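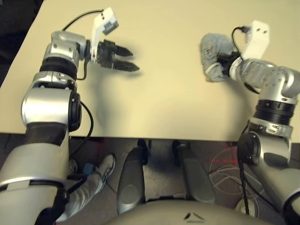 Fig. 4-1. Small gray item lifted just off the tabletop.

Home | Guides | Laundry and Linen | Parts | Contact
Print this page | E-mail this page
Filed under: Folding Tables, Set-Up and Daily Use

Section 4. Sorting and Folding on the Cudel Table

This section covers everyday use of the Hikora Cudel folding table once it has been assembled and leveled (Section 3). It applies to the fixed-height model, which stands 36 inches off the floor, and to the adjustable model set to the same height. Revised 31 July 2025.

4.1 Before you start

1. Check that the table does not rock. Press down on each front corner in turn. If it moves, go back to Section 3.4 and reset the feet.

2. On carpet, push down on the tabletop with both hands and check the level again. Feet sink a little in the first few days of use, more in thick carpet.

3. Wipe the top with a soft damp cloth and dry it with a second one. Look for old spills at the same time. Linen picks up more from the table than most people expect.

4. Clear cords and loose items from the floor along the front edge.

CAUTION: Do not sit, kneel or lean your full weight on the table. The load limit is printed on the label under the top.

NOTE: Items should be fully dry before folding. A towel that feels cool in the middle needs more time.

4.2 Small items

Do small items first. They get lost under towels and end up back in the wash.

1. Tip the small items out on the right half of the top. Leave the left half for finished work.

2. Pick up one item at a time by its top edge or cuff. Lift it clear of the surface, let it hang, and give it one light shake. Crumpled items open out better this way than by pulling at them flat.

3. If the item has a band or a cuff, find it before you lay the item down. It should end up nearest you.

4. Lay the item flat and smooth it from the middle outward with the side of your hand.

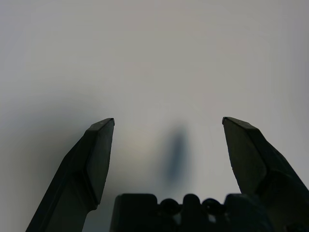 5. Socks: match the pair, lay one on the other with the heels together, and fold in half toward the cuff. Do not roll one cuff over the other if you use the Pliswood shelf inserts -- rolled pairs are too thick for the slots.

6. Washcloths and other small squares: fold in half, then in half again. Turn the folded edge to face you.

7. Set aside any single socks until the whole load is finished. Pair them then, and not before.

NOTE: Cloth that keeps springing open was probably left too long in the dryer. Fold it once and put something flat on top of it for a few minutes.

4.3 Towels

The top is 122 cm wide. A hand towel can be opened out across it with room to spare. Fold bath towels in half in the air before you lay them down.

1. Lay the towel with its long side running away from you. If it has a border stripe near one end, put the stripe at your end.

2. Smooth out the corners. Tuck under any tags.

3. Fold one long side over to the other. Line up the edges at the far end first, then at the near end.

4. For hooks or rails, stop here. For shelves, bring the far end down toward you and fold again.

5. Run your palm once along each fold. Pressing harder does nothing for terry cloth and flattens the pile.

6. Check the lower corners. If a different layer shows at a corner, the edges have slipped. Open the last fold and do it again.

7. If the towel has a name or mark on it, leave the marked face up. This saves opening a stack to find one person's towel. 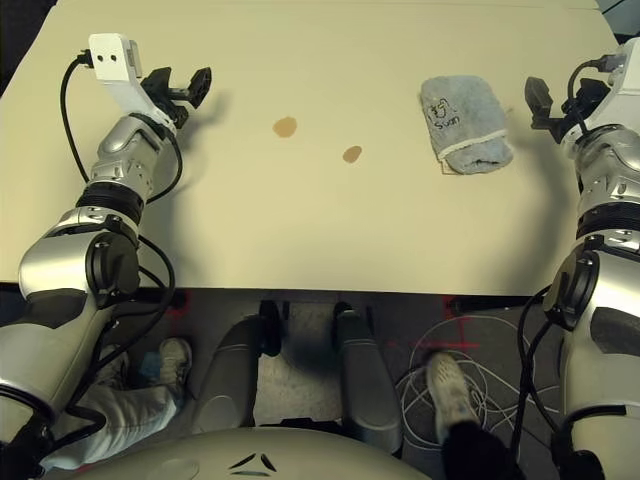

Fig. 4-2. Folded towel with the border stripe at the near end and the marking on top. Note the two tan-brown spots on the tabletop to its left.

4.4 Spots on the tabletop

Tea, coffee and fabric softener can all leave a brown or tan ring or blot if allowed to dry. Treat spots as soon as you see them, and keep clean linen on the other side of the table until you have.

1. Move folded items well away from the spot.

2. Lay a warm, damp cloth over the spot and leave it for five minutes.

3. Wipe in one direction, from the outside of the spot to the middle.

4. If a mark is left, use a drop of dish soap on the cloth, wipe again, and rinse with clean water.

5. Dry the area and rub it with a white cloth. If any color comes off, repeat step 4.

CAUTION: Do not use bleach, scouring powder or the rough side of a sponge. These dull the surface, and dull areas stain faster.

4.5 Marking towels

A laundry pen works on most cotton towels. Write on the flat part of the weave, not on the loops, and let the ink set for a day before washing. A small drawing is as good as a name -- children often find theirs faster that way. Ofori stick-on labels may be used instead but should not be ironed.

4.6 Stacking and putting away

- Put the largest pieces at the bottom and keep all folded edges facing the same way.
- Keep a shelf stack under 23 cm high. Taller stacks lean.
- The hinge on the drop-leaf version is rated for 3,000 openings. Lower the leaf by hand and do not let it fall.
- Check the leg bolts once a year. April is a good time if you also rotate winter bedding then.

For replacement feet and leg bolts, see Section 6.

Previous: 3. Leveling | Next: 5. Accessories | Back to top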